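How to run a one-evening fantasy quest for a small group

You need a room, a table big enough for everyone to sit round, paper, two ordinary dice and someone willing to be the narrator. These steps are for five players and one evening. I have run the same quest, The Crown of Dương, with three different groups.

Step 1. Write the kingdom on one side of paper

Name the place, the trouble and the thing to be found. Mine says that Dương has lost its crown, the river has stopped, and the crown lies in the tower at Ikaler. Leave out the history. Players ask for what they want to know and you can make it up then.

Step 2. Give each player a role

Write one card per player with a name, one skill and one secret. The skill gives a plus two on any roll where it applies. The secret should concern another player's character, so that people talk to each other early on. Chenxi Meng wrote our set and kept every card under 45 words. Longer cards did not get read.

Step 3. Plan four trials

Four fill an evening. Mix them up:

A riddle, solved by talking.
A bargain with a character played by the narrator.
A search for something hidden on the table or in the room.
A contest between two players, settled with dice.

Each player starts with 100 gold and can spend it on hints or re-rolls. A hint costs 45. Passing a trial pays 200, shared between whoever took part. 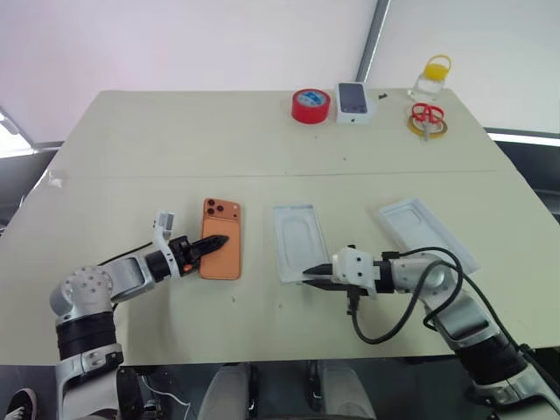
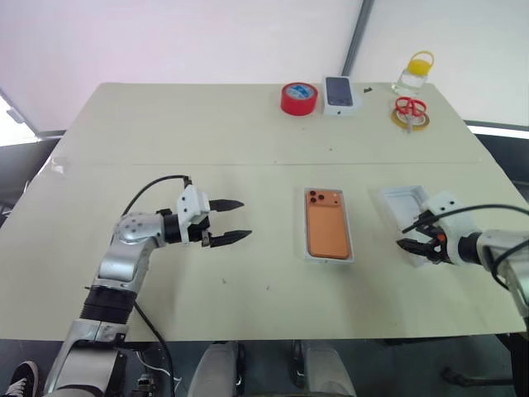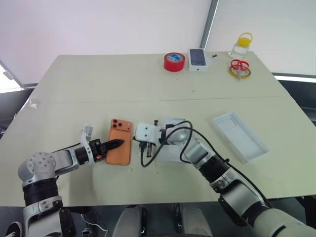

Step 4. Set the difficulty

For dice rolls, use seven as the target for easy tasks and nine for hard ones. Do not tell players the target before they roll. If a roll fails, let the story move on at a cost, such as lost gold or a lost turn. A locked door that stays locked will end your evening at half past eight.

Step 5. Keep time

Allow half an hour for each trial. If one overruns, have a messenger arrive with news from the tower. Nawal Abdel Rahman narrated our second game and used the messenger three times, which was too many. Once or twice is fine.

Step 6. The last trial

Everybody goes to the tower. The crown can be bought from its keeper for 700 gold, or won by beating the keeper on two rolls out of three. No player can afford it alone, so they must pool their money and agree who wears it. Read the secrets out loud at this point if they have not come out already.

Step 7. Afterwards

Collect the cards and note which trials dragged. Our riddle was swapped for a shorter one after the first game. If you want to carry on another night, let players keep their gold but deal new secrets.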